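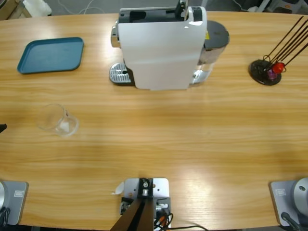

Coffee bench, overhead view. Bases of both arms at the near edge.

Ploleren Coffee Task — data card
Posted in September by the Tultitent student robotics club

This folder holds the club's recordings for the coffee task, our entry in the Stilen student challenge. Two arms share one bench with a capsule machine, a teal tray, a clear glass and a capsule stand. The job is to stand the glass on the drip tray, load a capsule and bring the finished drink to the tray.

Contents
There are 200 episodes, recorded over 14 club sessions. Each has an overhead view and a view from each wrist, plus joint positions and gripper opening. Six members drove the arms. Episodes start with the glass in different spots, sometimes upright and sometimes on its side.

What the wrist views are good for
Use them for the last part of the reach. With the gripper open, both fingertips stay in view along with whatever is between them, so you can judge whether the glass is centred before closing.

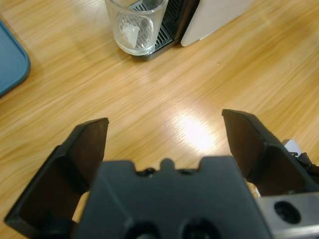

The overhead view is better for finding the tray and the capsules, and we trained our first model on that view alone. It got to the glass but often closed too early.

Known problems
The bench is varnished and the ceiling lights leave a bright patch on it. The patch moves with the wrist, and a colour threshold will pick it up as an object. Clear glass is also hard for our depth estimate — treat those values as rough. Labels in 2 of the sessions were done by hand and use "cup" where the others use "glass".

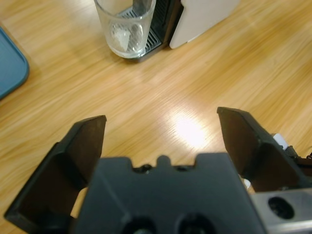
Arruda wrote back after trying the first release that the grasp labels came a few steps late in the hand-labelled sessions, and asked for the raw gripper signal as well. It is now in the folder, one file per episode.

Using the data
Free for class and club work. Please keep this card with any copy you pass on.

Last updated: September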